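The Work We Do With Our Hands, and Who Gets to Teach It

January 12, 2023

By Vega Palacios

I have been meaning to write about the arms ever since they came, and I've put it off mostly out of fear that whatever I said would sound like I was for them or against them, and then I would have to have that conversation in the break room every day until I retired. So let me say at the start that I like my job, I like the people I do it with, and I have spent a good part of the last year sitting next to a robot. I have opinions. My sister says I have had them since the crib.

For those of you who don't live near Darnham, Derkara is the place out past the feed store where your returned kitchen things go. You buy a set of mixing bowls online, you decide the green is too green, you send them back, and somebody has to open that box, look at what's in it, decide if it can be sold again, wipe it, nest it, wrap it, and put it on the right shelf. There are 92 of us. I came in on the wrapping line, moved over to inspection, and figured I would stay in inspection forever, which suited me fine. On a full shift our line handles 900 pieces, and I can tell you that after the first few weeks your hands do most of the thinking. You pick up a bowl and you already know, before you have looked at it properly, whether there's a chip on the rim. Your thumb goes around and tells you.

Then Janssen, the outfit that had already put in our conveyors, sold us on handling arms, and a room upstairs that used to be for supply catalogs and broken chairs was turned into what everyone now calls the Joken room, Joken being the name on the software. A notice went up asking for people from the floor who would like to spend part of their week "providing demonstrations." I thought this meant talking to visitors. I had a speech half planned.

What it meant was teaching. You take hold of the controls, you move the arm through the job the way you would do it yourself, and the machine keeps a record of what its cameras saw and what its joints did while you were doing it. Then you do it again. Then again with the bowl turned, or the lid off, or a different bowl altogether. One of those cameras rides right at the wrist, so what it gets is a bowl swinging up huge and close, and somebody's pant leg, and half the desk behind. I found that very funny at first. I had pictured something more like the movies, all clean lines and blue light, and here was this creature whose whole education was going to be dishes and corduroy.

What I want to say, and I'll try to get to it in fewer words than it takes me to tell a story at Thanksgiving, is that teaching the arm changed how I see the job I already had. I think that matters, and I think the company has not quite noticed it, and I think some of my coworkers who are worried have noticed it but haven't been asked.

When you do something with your hands for years, you stop being able to say what it is you do. If you had asked me how to take a bowl out of a nested stack, I would have said, well, you take it out. But try to steer an arm through it. You find out that you tilt the stack toward you a little before you pull. You find out you breathe on a tight one, or at least I do, and that you give a quarter turn so the two rims stop holding on to each other. You find out that glossy ones want a lower grip than matte ones. I had been doing all of that without knowing I knew it, and so had every person on the line, and we were being paid, let's be plain, as though anybody off the street could walk in and do the same by lunchtime.

I went home after my first week upstairs and told my husband I was a skilled worker. He said he could have told me that. I said it would have been nice if somebody had.

So that is the first thing the arms changed, and I count it on the good side. Another one is the lifting. The arm that works now on the heavy end of the line takes the cast iron, and anyone who has unboxed Dutch ovens for a whole shift in January, when everybody sends back the ones they got as gifts, will understand why there was something close to a party when it started. My right shoulder and I were at that party. I don't have any patience for people who have never lifted one telling me that there is dignity in it. There's dignity in doing a thing well, sure, and I hope I have always done that, but there is no special honor in a sore neck.

Now for the side that bothers me, and I want to be fair here because I know some of the people who will read this.

When I teach a new person on the line, something comes back to me. She learns my quarter turn, and then she shows me something she brought along from her last place, and we stand next to each other for years and she watches my purse and I go to her daughter's graduation. What I know goes into a person who knows I gave it. When I teach the arm, what I know goes into a file. It's a fine file, I'm sure! But I can't help noticing that my name isn't on it anywhere, and that the file doesn't get tired or move to Tucson, and that the day may come when somebody looks at it and looks at me and does a little subtraction.

We have been told there will be no layoffs this year. I believe the person who told us. I also notice the words "this year," as I think anyone would who has a mortgage. And I notice that two people who left inspection in the fall have not been replaced, and I don't think it takes a suspicious mind to put that next to the other thing and wonder. A job can leave a town without anybody ever being let go. It just isn't there for the next kid who comes looking, and the next kid is who I worry about more than me. I walked into Derkara with a high school diploma and a bad car. Where does that girl walk into now?

The answer I get when I ask is that she will do what I do upstairs. Well, maybe. There are 24 of us trained on the controls so far, and I will say the work is interesting, more so than inspection on a slow day. You have to be patient and a bit stubborn. You have to be willing to do a perfectly simple thing badly for most of a morning, because the machine makes your arm feel like it belongs to somebody else. Some of the best at it are people I wouldn't have guessed, including one gentleman close to retirement who had never so much as owned a video game and who now has the steadiest hands in the room. If that is where the entry-level work is going, then let's say so out loud and open the door to it. At present you have to have come off the floor to be let in, and if the floor is getting smaller, you can do that arithmetic too.

There is also the matter of pay, and I was brought up not to discuss money, so you can imagine how I feel typing this. We get 38 cents an hour extra for our time in the Joken room. I was pleased when I heard it, I really was, and I bought everybody donuts. Then I spent some months learning how much of the whole arrangement rests on what we carry in up those stairs, and I stopped being quite so pleased. A fellow comes from Janssen to adjust the arms, and I don't begrudge him a penny, he's lovely and he always asks after my tomatoes. But when he adjusts the arm, that's called engineering, and when I show it how to pick up a bowl without cracking the rim, that's called a demonstration. I would like us to think harder about what we call things, and then about what we pay for them.

I have three requests, and they are modest, and I've made them in person already, so this won't be a surprise to anyone in the front office. I'd like our names kept with the work we teach, even if only on a list on the wall. I'd like the extra pay to follow the teaching for as long as the teaching is being used, instead of stopping the minute we go back downstairs. And I'd like a person who has never worked the line to be able to start in that room, sitting beside one of us, so that when my quarter turn goes into the file it also goes into somebody who might someday tell me I'm doing it wrong.

I know there are people in town who think we ought to have refused to go upstairs at all, and I've had that said to me in the produce aisle. I understand it. I thought about it longer than I let on. Where I ended up was that the arms were coming in the door whether or not I was the one sitting next to them, and I would sooner be in the room, where I can see what is being asked for and say something when it's foolish, than hear about it later from the bulletin board. I may be wrong. If I'm wrong I will be wrong in public, in the Darnham paper, and you can all remind me of it in the produce aisle.

Meanwhile there's a shift tomorrow, and I have to find my other glove. We've been on bowls again this week up there, and I've gotten fond of the pink one, big shiny thing that it is. At the wrist it fills up a whole corner of everything, with the desks and screens and the rest of us crowded in wherever there's room left.

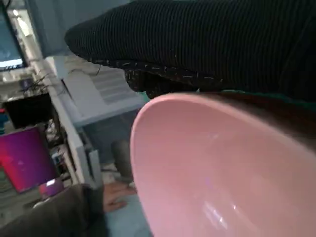
Write to Us

Do you work alongside a machine, or did you stop working because of one? We would like to print your letters on this. Please include your name and the town you live in, and tell us if you'd prefer that we leave your employer out of it. Letters may be shortened for space.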